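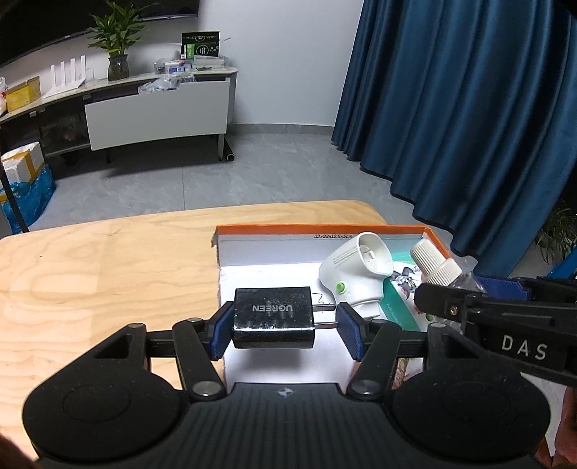

7.4 Object slips or drops during a grip

Use this section when the hand-held gripper closes on an object but the object rotates, slides or falls before you release the trigger. The fault was first logged in April by Dilruba Talukder at the Puvden site and applies to all Drirard grippers with blue finger pads.

Small, hard objects with flat sides, such as a wall charger, show the fault sooner than soft ones. Use one of these for the test.

CAUTION: Never test a slipping gripper on a charger or adapter that is plugged in. Metal prongs can touch the linkage pivots.

CAUTION: Keep your free hand clear of the linkage arms while the trigger is pulled. The arms can close suddenly if the object comes out.

Before you start

Stop the recording and mark the last take as "grip fault" in Flolska. Do not delete it. If two operators are working at the same box, both must stop and put their grippers down.

Checking the pads

1. Release the trigger fully and let the fingers open.

2. Wipe both finger pads with a dry, lint-free cloth. Do not use alcohol or hand cleaner on the rubber.

3. Look at the inner face of each pad. Replace the pair if you find a shiny patch, a split, or an edge that lifts under your fingernail. Pads are rated for 3000 grips and are always replaced as a pair.

4. Press each pad sideways with your thumb. It should not move on the finger. If it does, go to section 7.6.

Checking the linkage

5. Hold the gripper by the body and gently rock one finger from side to side. Some give at the tip is normal. Clicking is not.

6. If you feel a click, check the pivot bolts on that arm. Turn each one by hand only. A bolt that turns freely has lost its thread lock and the gripper must come out of service.

7. Close the fingers with nothing between them. The pads should meet flat along their whole length.

Note: Do not tighten pivot bolts with a power driver. Overtightened bolts make the fingers stick partway, and the width reading will then be wrong even though the grip feels firm.

Grip test

8. Grip the test object across two flat faces and lift it just clear of the bottom of the box.

9. Hold for 3 seconds, then tilt your wrist to each side.

10. Set the object down and repeat until you have done 2 clean lifts in a row. If the object turns in the pads at any point, the test has failed.

11. After a pass, zero the width reading in Flolska before you record again. It should show 100 percent with the fingers fully open.

If the test fails

Tag the gripper and send it to Pasichnyk with the serial number and the marked take – a written description alone is not enough. Questions about returns go to Volodymyr Prokopenko.

Section revised 20th November. Replaces the earlier pad wear notice.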